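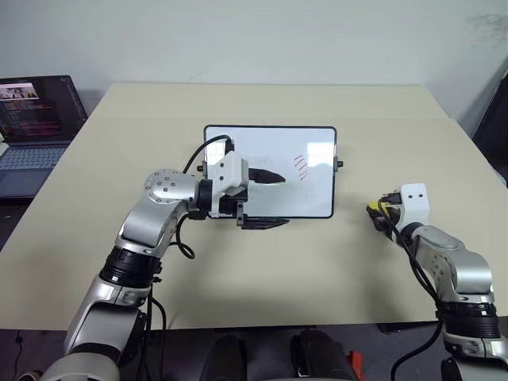
¿Qué parte del catálogo de un sello pequeño indica quién grabó y quién mezcló cada canción?

En el catálogo digital del sello Caldeira, casi el 19 % de las pistas lleva en sus metadatos el nombre de la persona que grabó y el de la que mezcló. Las demás llevan un solo nombre, el nombre de un estudio o el campo vacío.

Créditos técnicos en el catálogo digital de Caldeira
Trabajo de proyecto, asignatura de Gestión de la Producción Musical
Autores: Cleiton Batista y Zdislava Holub
Entregado: 2019-02-14

1. Punto de partida

Los créditos de un disco físico iban en el libreto. Cuando el disco pasa a una plataforma, los créditos dependen de lo que el sello escriba en la ficha de cada pista. Si la ficha se rellena con prisa, los intérpretes y los autores suelen figurar, entre otras cosas porque de esos campos dependen pagos. El técnico de grabación y el de mezcla no suelen cobrar por reproducción y su campo es opcional en muchos formularios.

Nos interesaba saber si esa diferencia se notaba en un catálogo real. Caldeira publica música de baile, canción de autor y algo de jazz. Nos dejó consultar la exportación completa de sus fichas, tal como las recibe su distribuidora, Bastex.

2. Material

La exportación contiene 2.362 pistas. Cada fila corresponde a una pista e incluye título, intérprete principal, autores, código de grabación, fecha de publicación y un bloque de colaboradores con su función. El bloque de colaboradores es texto semilibre: la función se elige de una lista, pero existe la opción «otros», y en ella cabe cualquier cosa.

Además de las fichas usamos los libretos escaneados de los discos que tuvieron edición física. Los libretos están en el archivo del sello y no todos son legibles. En algunos casos el escaneo cortó el margen inferior, que es donde se solían poner los créditos de estudio.

3. Método

Cargamos la exportación en Zelleleo, el programa de catalogación que se usa en la asignatura. Agrupamos las funciones en dos clases: grabación y mezcla. Dejamos fuera el mastering. Al principio queríamos incluirlo, pero en las fichas antiguas aparece mezclado con «edición digital» y no había forma de separar una cosa de la otra sin preguntar pista por pista.

Una pista se consideró completa cuando tenía al menos un nombre de persona en cada una de las 2 clases. Si una misma persona figuraba en ambas, también se dio por completa. El nombre de un estudio, sin persona, no se aceptó. Este criterio penaliza a los discos grabados en Irerard, donde durante años la costumbre fue firmar con el nombre de la sala.

Zdislava Holub unificó las variantes de los nombres (iniciales, segundos apellidos, tildes perdidas). Cleiton Batista revisó la opción «otros» y reasignó a mano lo que se podía reasignar. Cada uno repasó después una muestra del trabajo del otro. Las diferencias se resolvieron mirando el libreto, y cuando no había libreto la pista se quedó como estaba.

4. Resultados

El porcentaje de pistas completas es el que se da al comienzo. La grabación está peor documentada que la mezcla. Creemos que influye el modo de trabajar: la mezcla se encarga a una persona y se factura aparte, mientras que la grabación puede repartirse entre varias sesiones, varios lugares y a veces la casa del propio músico.

Por géneros, el jazz es el mejor documentado. Son discos grabados en poco tiempo, con un solo técnico presente, y los músicos pidieron que constara. En la música de baile ocurre lo contrario. Muchas pistas las produjo, grabó y mezcló el mismo artista, que no se puso a sí mismo como técnico al rellenar el formulario. No se puede deducir de la ficha vacía que fuera así en todos los casos, y por eso no las hemos contado como completas.

Las recopilaciones son un problema aparte. Cuando una pista ya publicada se incluye en una recopilación, se crea una ficha nueva y los colaboradores no se copian. Encontramos canciones con los créditos completos en el disco original y sin ninguno en la recopilación, con el mismo código de grabación en ambas.

5. Conversaciones con técnicos

Hablamos con 9 técnicos que han trabajado para el sello. Les preguntamos si comprobaban sus créditos en las plataformas y si alguna vez habían pedido una corrección. La mayoría no los comprueba de forma habitual. Los que habían pedido correcciones lo hicieron por correo al sello, y el cambio tardó en verse o no llegó a verse. Varios comentaron que llevan su propia lista de trabajos y que es esa lista la que enseñan a los clientes.

Una técnica nos contó que había perdido un encargo porque no podía demostrar con un enlace que la mezcla de un disco era suya. El libreto la nombraba, pero el disco físico estaba agotado.

6. Limitaciones

Solo hemos mirado un catálogo. La exportación muestra lo que el sello envía a Bastex, y no lo que cada plataforma decide enseñar al oyente. Tampoco hemos verificado que los nombres presentes sean correctos, salvo donde el libreto lo permitía.

7. Propuestas al sello

Hacer obligatorios los campos de grabación y mezcla en el formulario interno, con una opción para indicar que el artista hizo el trabajo.
Copiar los colaboradores a partir del código de grabación cuando se monte una recopilación.
Pedir los nombres al técnico al recibir los archivos finales, junto con la factura.
Empezar la corrección del fondo por los discos que tienen libreto legible.

Caldeira ha aceptado probar la segunda propuesta con su próxima recopilación. La tabla de variantes de nombres se ha entregado al sello y queda también en la carpeta de la asignatura.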